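報道関係者各位
株式会社Zosau

会員制の貸し工房「Jirkar」、2月に開設
木工、製本、革細工、布仕事に対応　共用の大机と保管棚を備え、個人の制作と小規模事業者の試作を受け入れ

株式会社Zosau(代表取締役:Amedeo Ruggiero、以下「Zosau」)は、手仕事のための会員制貸し工房「Jirkar(ジルカー)」を2月に開設します。延べ床面積は218平方メートルで、元は印刷会社の社屋だった2階建ての建物を改装しました。開設に先立ち、会員登録の受付と見学の予約受付を始めます。

Jirkarは、自宅では音や粉じんが気になって作業ができない方、作業のたびに食卓を片づけている方、工房を構えるほどではないが試作の場所が必要な事業者の方を主な利用者と想定しています。道具の貸し出しと場所の貸し出しを一つの料金にまとめ、材料の持ち込みは原則として自由です。

■開設の背景
Zosauはこれまで、製本材料と紙工芸用品の卸売を主な事業としてきました。取引先の教室や個人作家から、以前より作業場所についての相談を受けていました。とくに多かったのは、大判の紙や布を広げられる平らな机がない、糊や接着剤が乾くまで作品を置いておけない、裁断機を置くと部屋が使えなくなる、といった内容です。

当社は昨年、倉庫の一角を取引先に試験的に開放しました。当初は製本の仕上げ作業を想定していましたが、実際には型紙の写し、額装、展示用パネルの準備、革の裁断など、用途は多方面にわたりました。倉庫は荷の出し入れがあるため利用時間が限られ、冬場の暖房も十分ではありませんでした。こうした経緯から、専用の建物を用意することを決めました。

建物の選定では、床の強度と搬入口の広さを優先しました。印刷会社の社屋だったことから床は重い機械の荷重に耐えるつくりで、1階には車両を横付けできる搬入口があります。駅からは坂を上ることになりますが、材料を車で運ぶ利用者が多いと見込み、駐車場所を確保できるこの物件に決定しました。

■施設の概要
1階は音や粉じんの出る作業のためのフロアです。木工用の作業台、集じん機、卓上の糸のこ盤、ボール盤を置き、間仕切りを設けた塗装室を併設しました。塗装室で使用できるのは水性塗料と天然油に限ります。溶剤を含む塗料のスプレー塗装には対応していません。

2階は静かな作業のためのフロアです。製本、革細工、布仕事、紙工芸、図面の作成などに使えます。断裁機、手締めのプレス機、職業用ミシン、アイロン台を常設し、窓側には自然光で色を確かめられる机を配置しました。革を打つ作業は階下に響くため、2階の奥に設けた防振マット付きの机で行っていただきます。

会員が使える保管棚は両フロアにあります。作品を乾かす間だけ置く短期の棚と、月単位で借りる棚に分かれており、月単位の棚には鍵が付きます。長尺の板材や反物は棚に入らないため、搬入口の脇にある縦置きのラックをご利用ください。

水場は各階に設けています。糊や染料の刷毛は2階の流しで洗えますが、石こうと粘土は排水管の詰まりを防ぐため流せません。沈殿用の桶を用意していますので、そちらに移してください。

■机の使い方について
共用の大机は、利用者が入れ替わるたびに状態を整える運用とします。糊、塗料、カッターの刃による傷みを防ぐため、机に敷く紙を受付で無料でお渡しします。紙は使い終えたら丸めて回収箱に入れていただき、汚れが少ないものは梱包の緩衝材として再利用します。 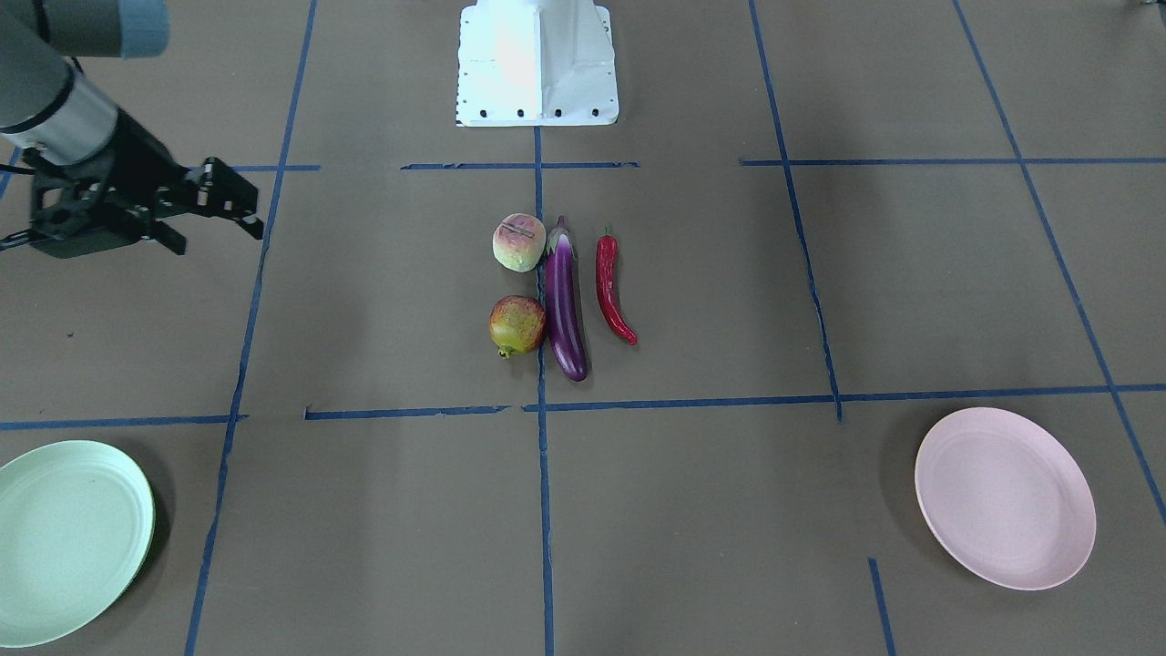

茶色の紙を敷き、青いマスキングテープで格子状に区切った作業面

作業範囲や部材の置き場所に印を付けたい場合は、マスキングテープをご使用ください。布粘着テープと両面テープは天板に糊が残るため、大机への直貼りを禁止しています。テープを長期間貼ったままにすると剥がしにくくなることから、利用の終わりに必ず剥がすことを規約に定めました。保管棚の内側も同様です。

カッターを使う際は、紙の上に必ずカッターマットを敷いてください。マットは受付の横に大きさ別に立ててあります。刃の交換は自由で、折った刃は専用の缶に入れていただきます。

■運営体制
現場の運営は、工房長のKam-wah Tsaiが担当します。Tsaiは家具の修理工房で椅子の張り替えと木部の補修に携わった後、Zosauに入社し、倉庫開放の際の利用案内を受け持ちました。開館中はTsaiまたは機械の取り扱い研修を終えた職員が必ず館内にいる体制とし、職員のいない時間帯の利用は受け付けません。

糸のこ盤、ボール盤、断裁機の利用には、事前の講習が必要です。講習は会員登録の後に受けられ、料金は会費に含まれます。他の工房や学校で使用経験がある方も、非常停止の位置と刃の固定方法が機種によって異なるため、同じ講習を受けていただきます。講習を終えていない機械については、職員が代わりに加工することもできます。加工の代行は別料金で、当日の混み具合によってはお待ちいただく場合があります。

ミシンと手締めのプレス機は講習なしで使えます。操作に不安のある方は受付にお声がけください。

■利用方法と会員区分
利用は予約制です。予約には専用の予約システム「Fleloris(フレロリス)」を使います。Flelorisは、机、機械、棚の空き状況を同じ画面で確認でき、たとえば大机と断裁機を同じ時間帯でまとめて押さえることができます。電話での予約も受け付けますが、その場合の変更と取り消しも電話でお願いします。

会員区分は、月ごとに会費を支払う「通常会員」、利用した回ごとに支払う「都度会員」、事業者を対象とした「法人会員」、学生証の提示が必要な「学生会員」の4種類です。1回の予約は4時間を上限とし、後に予約が入っていなければ当日に延長できます。法人会員は、展示会の前など作業が集中する時期に限り、事前の相談により連続した枠を利用できます。

開館は午前9時、閉館は午後9時です。1階の機械は近隣への配慮から午後6時で停止します。手のこやかんななど手道具による作業は、その後も閉館まで続けられます。 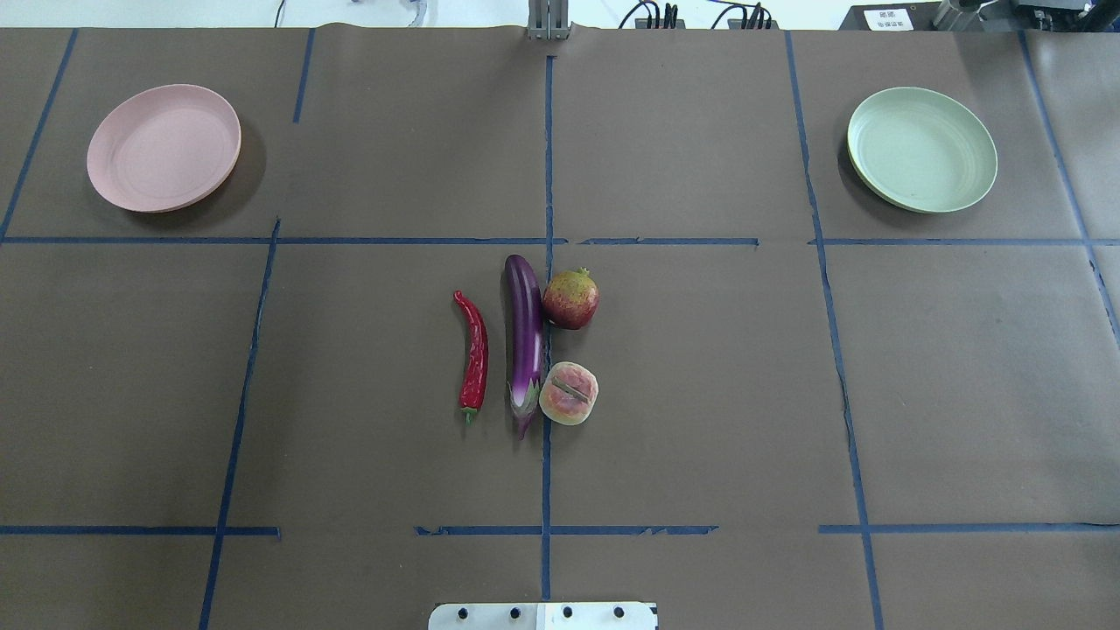 予約時間には準備と片づけの時間も含みます。接着や塗装を行う日は、終了時刻より前に作業を区切れるよう、余裕をもって枠をお取りください。乾燥中の作品は短期の棚に移し、氏名と引き取り予定を書いた札を付けていただきます。札のない作品は職員が一時的に別室へ移すことがあります。

小さなお子様を連れての利用は、2階に限り可能です。1階は安全上の理由から、保護者が同伴する場合でも小学生以下の方の立ち入りをお断りします。

■講座の開催
開設後は、初めての方を対象とした講座を定期的に開きます。定員は各回最大11名です。最初に予定しているのは次の講座です。

・糸でかがる手製本の基礎
文庫本程度の大きさの帳面を一冊仕立てます。折り、目打ち、かがり、表紙付けまでを一日で行います。

・型紙の写し方と布の地直し
洋裁を始めた方に向けた内容です。作りたい服の型紙をお持ちください。お持ちでない方には練習用のエプロンの型紙をお渡しします。

・椅子の座面の張り替え
座面が取り外せる木製の椅子をお持ちいただき、古い布と詰め物を外すところから始めます。ばねの入った座面は対象外です。事前に椅子の写真をお送りいただき、作業の可否をお知らせします。

・刃物の研ぎ方
のみ、かんな、革包丁を対象とします。砥石は会場のものを使えます。調理用の包丁はこの講座では扱いません。

講座は会員でない方も受講できます。材料費は講座ごとに異なり、Flelorisの各講座の案内に記載します。欠席の場合、材料は後日受付でお渡しできますが、受講料の返金はいたしません。

■材料の販売
1階の受付横に売場を設け、Zosauが卸売で扱っている製本用の布、見返し用の紙、麻糸、糊などを少量から販売します。これまで箱単位でしか取り扱いのなかった製品も、一枚、一巻きから購入できます。板材は規格寸法の端材のみの販売で、受注による製材は行いません。

売場だけの利用も歓迎します。営業時間は工房と同じですが、断裁を伴う注文は午後5時までの受付となります。

■代表取締役 Amedeo Ruggieroのコメント
「倉庫を開放していた間、閉める時刻になっても作業が終わらず、途中のものを抱えて帰られる方を何度も見送りました。次に来たときに続きから始められる場所が必要だと考え、棚の数と乾かす場所の広さは設計の段階で最後まで調整しました。機械の種類は大きな工房に比べて多くありませんが、日々の作業に必要なものはそろえています。近くにお住まいの方、お勤めの方に、普段の仕事場として使っていただければと思います」

■工房長 Kam-wah Tsaiのコメント
「道具は毎朝点検し、刃の切れ味が落ちたものはその日のうちに研ぐか交換します。使っていて気になるところがあれば、小さなことでも受付に伝えてください。講習では機械の動かし方に加えて、材料の押さえ方と立つ位置に時間をかけます。作ったことのないものに取りかかる前の相談も受け付けていますので、図面がなくても、手描きの絵や参考になる品物をお持ちください」

■見学について
開設前の見学は、職員の案内により少人数で行います。見学中は機械の試運転をご覧いただけますが、ご自身での操作はできません。汚れてもよい服装と、かかとのある靴でお越しください。車いすをご利用の方は1階の搬入口からお入りいただけます。2階へは荷物用と兼用の昇降機をご案内しますので、予約の際にお知らせください。

報道関係者の方の取材は、見学とは別に日時を調整します。館内の撮影は可能ですが、会員の作品や図面が含まれる場合は、事前に職員へご確認ください。

■施設概要
名称:Jirkar
運営:株式会社Zosau
開設時期:2月
延べ床面積:218平方メートル
階数:2階建て
開館時間:午前9時から午後9時まで(1階の機械は午後6時まで)
主な設備:大机、木工用作業台、糸のこ盤、ボール盤、集じん機、断裁機、手締めプレス機、職業用ミシン、塗装室、保管棚
予約:Fleloris、または電話

■株式会社Zosauについて
製本材料、紙工芸用品の卸売を行う会社です。製本教室、学校、修復工房、個人作家を主な取引先とし、布、紙、糸、接着剤のほか、目打ちやへらなどの手道具を取り扱っています。Jirkarは当社が初めて運営する常設の工房です。

■本件に関するお問い合わせ
株式会社Zosau　Jirkar開設準備室
受付時間:午前10時から午後5時まで
会員登録、見学、講座に関するお問い合わせも上記の窓口で承ります。

※記載の内容は発表時点のものです。設備、講座の内容、開館時間は予告なく変更する場合があります。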